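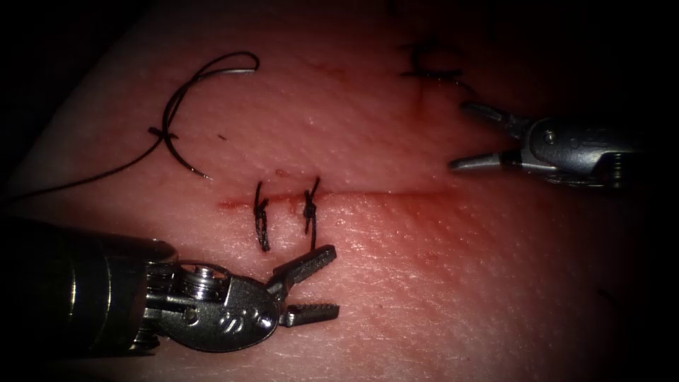
Suture removal after minor surgery is the most frequent reason for a return visit in the Pastbridge district, and it is the service this grant was awarded to move out of the hospital and into local clinics. The work in this reporting period concerned the discharge record that travels with the patient. Under the old form a receiving nurse was told that a wound had been closed and little else. The revised form asks for the closure type, the thread color, the number of stitches placed and the earliest removal date. Separately tied black stitches with a gap between them, like the two across the left part of the cut in the photo, are recorded as "interrupted, dark" and may be removed at any participating clinic. Continuous and buried closures are recorded separately and follow a different route, described under Referral rules.

Status against plan

The project is in month 6 of 12. Work on forms, training and clinic supply is on schedule. Work on the shared appointment list is behind schedule, and a revised completion month of June is proposed. No change to the total budget is requested.

Discharge records

A total of 584 return visits were logged in the period. Each visit was matched by hand to a discharge record. The main cause of failed matches was inconsistent entry of the patient's date of birth, followed by records filed under the referring practice instead of the patient. Both problems were present before the grant. The revised form places the date of birth at the top in separate boxes, and the referring practice has been moved to the reverse side.

Jinfeng Yan reviewed 300 of the matched records for completeness. The fields most often left blank were thread color and earliest removal date. Blank removal dates have a direct cost: the clinic has to telephone the hospital, and the patient is usually sent home and rebooked. The form was reprinted with the removal date next to the signature line. Records completed on the reprinted version have not yet been reviewed.

Training

Training was delivered at the Kisham and Brondum clinics in half-day sessions. Content covered reading the discharge record, inspecting the wound before any stitch is touched, removal technique, and documentation of wounds that are left closed for a further visit. Brondum asked for a repeat session for evening staff, which was held. The Mensah clinic joined the project later than planned, after its treatment room was refitted, and its first session is scheduled for the next period.

Written feedback was collected at the end of each session. Staff rated the inspection section as the most useful and the documentation section as too long. The documentation section will be shortened and the worked forms moved to a handout.

Supplies

Removal packs are now bought centrally and distributed to the clinics on request. Kisham had been using packs with plastic forceps, which staff reported as difficult to grip on short thread ends. These have been replaced with metal forceps. The unit price is higher and the difference has been absorbed within the consumables line. Brondum continues to hold stock of the earlier pack and will use it for dressing changes.

Adhesive strips were not included in the original supply list. Clinics have been taking them from general stock. We ask that they be added to the list for the second half of the grant, funded from the underspend on printing.

Referral rules

The referral rules were drafted by Lourenço Rocha and circulated to the clinics and the hospital's outpatient desk. Wounds on the face, wounds over a joint and any continuous or buried closure remain with the hospital. A clinic may also return any patient whose wound edges have separated, or whose record does not state the closure type. The outpatient desk objected to the last item on grounds of workload. A compromise has been agreed in which the clinic telephones first and the patient travels only if the record cannot be completed by phone.

Appointment list

The shared appointment list was due to be in use at all sites by the end of this period. It is in use at Kisham only. The delay is due to user accounts: the hospital issues these by employee number, and clinic staff do not have one. Temporary numbers have been approved in principle. Until they are issued, Brondum sends its bookings by fax each afternoon at 4:00 and they are entered by the outpatient desk.

Work in the next period

Complete the first training session at Mensah.
Review a further set of discharge records on the reprinted form.
Issue clinic accounts for the appointment list and end the fax arrangement at Brondum.
Issue the final referral rules with the agreed telephone step.

Decisions requested

Approval of June as the completion month for the appointment list, and approval to move the printing underspend to adhesive strips.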